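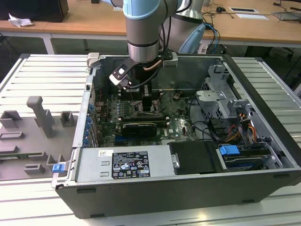 Search articles, authors, keywords Go

4.2 Soaking, paper towels and the old seed problem

I went into this part of the work thinking the soak wouldn't matter much. Most growers I've talked to swear by it, and most growers I've talked to also swear by whatever their first mentor did, so I wanted to see for myself. We had three lines to play with: Tidudora and Grandness, both bought fresh, and Manalo, which had been sitting in a jar in the Borkergate shed for longer than I'd like to admit (the label says October and leaves out the year).

Each tray held 25 seeds of one line. Half the trays went straight into damp paper towel, and the other half got 12 hours in plain tap water first. Everything sat at 70 percent humidity in the same closet, on the same shelf, with the trays swapped around every morning so no line got the warm spot by the pipe for good. I called a seed sprouted once the root tip stuck out by 2 millimeters. Anything shorter I left alone and looked at again the next day.

The fresh lines barely cared. Tidudora popped quickly either way, and if you gave me two trays with the labels peeled off I couldn't tell you which had been soaked. Grandness was a bit slower but even, tray after tray, and by the time we quit checking, the soaked and dry-started seeds had landed in the same place. The full curves are in Figure 3, at the end of section 4.4, and the two lines for Grandness sit so close together there that I had to make one of them dashed.
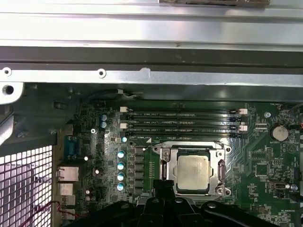
Manalo was another story, and a much more fun one! The unsoaked trays were a sad sight for days — hard shells, no swelling, a little fuzz of mold on the worst of them. The soaked trays started earlier and kept going, a seed here and a seed there, long after I'd have thrown them out at home. I did lose a few of them to rot, mostly where the towel had been left too wet, and I count those as failures in the curves even though I suspect my watering was to blame more than the seed.

One thing I'd do differently is the scuffing. Some people rub old seed lightly with sandpaper before it goes in the water, and I skipped that because I didn't trust my own hand to be even about it. Looking at how stubborn the Manalo shells were, I now wish I'd run at least one tray that way. I'd also split the jar by seed color, with the pale ones kept apart, instead of pouring them out as they came.

Seedling vigor is a separate matter and I come back to it in section 4.3. For the record, the late Manalo sprouts didn't look weak to me when they went into soil — a little leggy, maybe, but so were the Grandness ones on the bottom shelf, where the light was poor.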